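From my side of the table

Well, it has been a while since I did one of these, and the October one was mostly about jam, so I promised I'd get round to something useful this time. It's cloths! Table cloths in the wiping sense, not the Sunday lunch sense. I have been on a bit of a mission with ours and several of you have asked what I ended up doing (or at least you asked why there was a bucket in the corridor for so long).

A bit of background for anyone new. When we took on the kitchen at Phetsri we inherited a drawer that wouldn't shut, and the reason it wouldn't shut was cloths. Old tea towels, halves of tea towels, a thing that may once have been a pillowcase, and a great wad of yellow dusters that left fluff on everything. I took the lot home, washed what was worth washing and kept nine. The rest went to Thanakorn Luangrath for his bicycles and he was very pleased with them.

Then came the question of what to buy. I got a pack from Varkeo first and didn't get on with them at all – stiff as card, and they just pushed the water along. The Flekance ones are much softer and they come in colours, so I've gone a bit mad and given every job its own. Blue is for the sinks, pink is for the floor and ONLY the floor, and light green is for the tables. If you find a pink one on a table, please don't tell me, just put it in the wash.

The big change, though, is how they're kept. I always used to fold mine into squares and stack them, and then of course you pull one out from the middle and the whole pile comes with it. My aunt used to roll hers and I thought it was fussy when I was little, but I tried it one wet afternoon and I'm converted. Lay the cloth flat, fold the two long sides in so they meet, fold it again if it's a big one, and then roll or tuck it down until it's long and low. It doesn't have to be neat! Mine are more of a bunch than a roll half the time and they still sit in the drawer perfectly well.

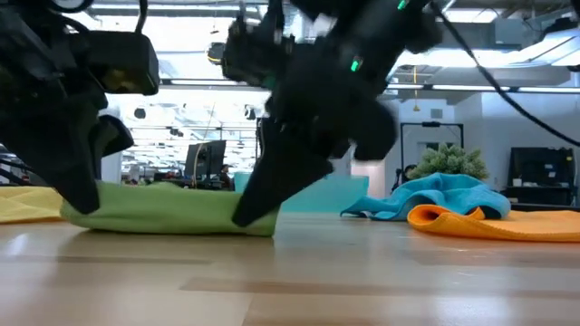
A green one on the table, held down at both ends.

The wood ones need a bit of care, by the way. That pale top shows every smear when the lights are on, and I've learnt (the hard way, with a pan of turmeric rice) to get to a spill straight away. What works for me is warm water with a tiny drop of washing-up liquid, a properly wrung-out cloth, and going with the grain from one side to the other. Then a second wipe with a dry cloth, same direction. I used to scrub in circles and wonder why I could see the circles the next morning.

Please don't use the spray with the orange lid on the wood, it's for the hob. I've moved it to the shelf over there and stuck a label on it.

As for washing, I do the cloths at 30 if they've only been on tables, and hotter for the floor ones, and never with fabric softener. Softener makes them feel lovely and then they won't soak anything up, as I found out after ruining a whole batch for tea at Fendanano. I dry them over the back of a chair. You can get up to 9 on the folding rack if you overlap the corners, but the ones underneath take ages and come out smelling a bit pondy, so I'd sooner do two goes.

If you'd like a few green ones for home I have some spare, as the multipack was better value than buying them singly and I got carried away. They're in a paper bag on top of the fridge, so help yourself and put something in the tea jar if you can. Pink is all spoken for, I'm afraid – there was quite a rush on pink.

I did say I'd write about getting candle wax out of linen as well, but I've run out of room and I want to try it with the brown paper and the iron once more before I tell anybody else to. Send me your own methods in the meantime, especially if they don't involve the freezer, as ours is full of bread again.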